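Backdrops and lettering: the small room at Tullden
12 Mar 2023 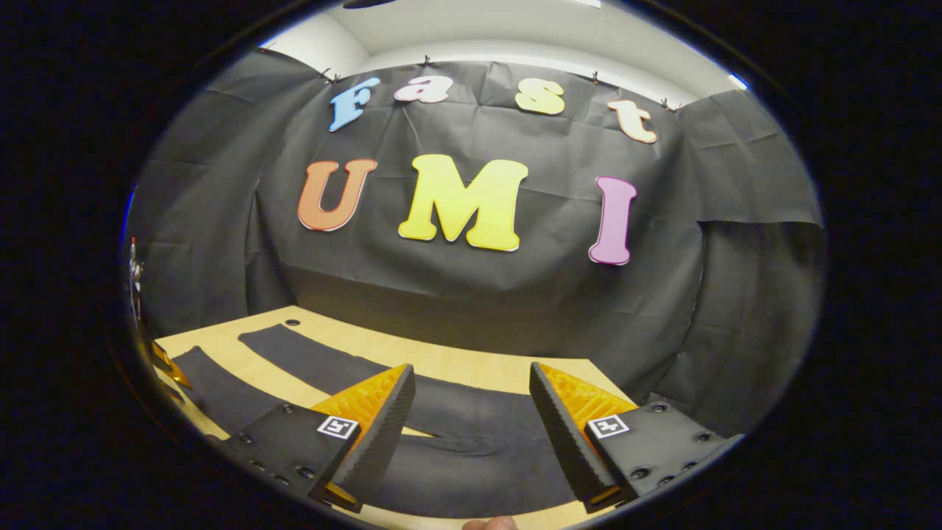 Encarnación Peñalver wrote to ask whether clips alone will carry a cloth with letters on it, as hers slides down by lunchtime whenever she hangs one at the Lorente hall. They will if the cloth is light and the clips go on before the letters do. A heavier cloth wants a rail.

The cloth in the small room is black, clipped along its top edge and left to fall in folds at both sides. It has creases in it. Irfan Durrani would like it steamed, and he has been told where the steamer is kept.

The letters go up in two rows. "Fast" is the smaller word, in pale blue, pink, yellow and a creamy orange. "UMI" goes underneath in larger letters – orange, bright yellow and a pinkish lilac. All of them have a pale edge, and that helps a good deal against black.

The table is light wood with a small round hole in the top. Two long strips of dark grey fabric are laid across it in curves, one towards the left and one running from the middle to the right. The middle one has a bunched fold in it.

Notes for anyone borrowing the set

The cloth is listed as item 182 in the Tullden store book and the letters as item 193. Please sign for them separately. Letters should go back flat in their folder, with the small word on top.

Emotia have asked for the backdrop in July. If you need it that month, write to Irfan first. Spare clips are in the drawer marked Vovinis, and the drawer sticks – lift it slightly as you pull.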